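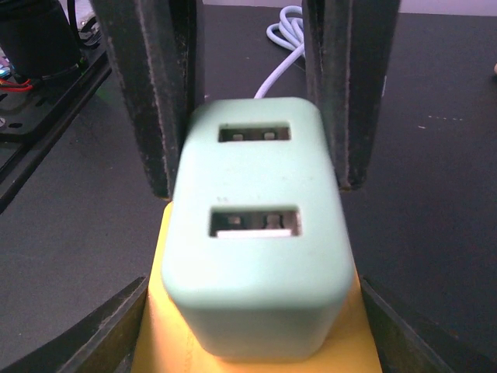
Every August I get a little stern with myself about chargers, and every August I find more of them than I remember owning. They collect in the kitchen drawer, behind the bedside lamp, at the bottom of the bag I took to my sister's in Jasitov, and they all look alike until you need one in a hurry. My first piece of advice this month is a very simple one, and it is to own chargers in colors you can tell apart. A pale mint green block with two USB ports, for instance, is hard to confuse with the white one that came with somebody's old phone, and with two ports it can do the job of a pair of single ones. I have given green to the hallway and yellow to the kitchen, and the arguments at our house have gone down a good deal (they have not stopped, my son is sixteen).

While you have a charger in your hand, take a moment to look into the ports. Pocket lint packs itself in there over the months, and then the plug sits a little crooked and we blame the cable. Unplug the block from the wall first, please, and use something dry and soft that isn't metal. A wooden toothpick will do if you go gently and keep away from the contacts. If a port looks scorched, or the block has a crack in it, let it go.

Then come the power strips, and I know this is where people lose heart, so I will say what I do and you can take it or leave it. I clear one table completely and bring everything to it - strips, adapters, the little cubes, the cords nobody has claimed - and I don't put a single thing back until I know where it is going. Adapters go together on one side. Long cords get coiled and set down next to them. Strips stay apart from each other, so that I can look at the sockets and follow each cord from one end to the other with my fingers, feeling for stiff places. Last time I did this it took me from lunch until nearly four, with a long break for coffee, and I was very glad of having done it.

A colored adapter on a strip of a different color is a help here too. You can see from across the room which plug you are after, and you don't end up pulling out the one that runs the clock.

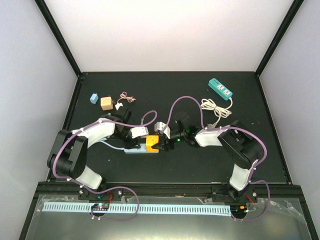
Where to bring the ones you don't want

The drop-off shelf at the Vosska reading room is open again for old chargers, cords and strips, in the mornings only. Last year's collection came to 597 pieces, and 256 of those were phone chargers, which made me feel better about my own drawer. Please tie each cord with a bit of string or a twist tie, and put a note on anything you know to be faulty so that it doesn't find its way into the giveaway box. Loose batteries can't be left there, but the hardware store in Karka still takes them at the counter.

If you have a good way of storing the spare cords, do write and tell me. I have tried egg cartons and I have tried cardboard tubes, and I am still looking.

Mariann Bakos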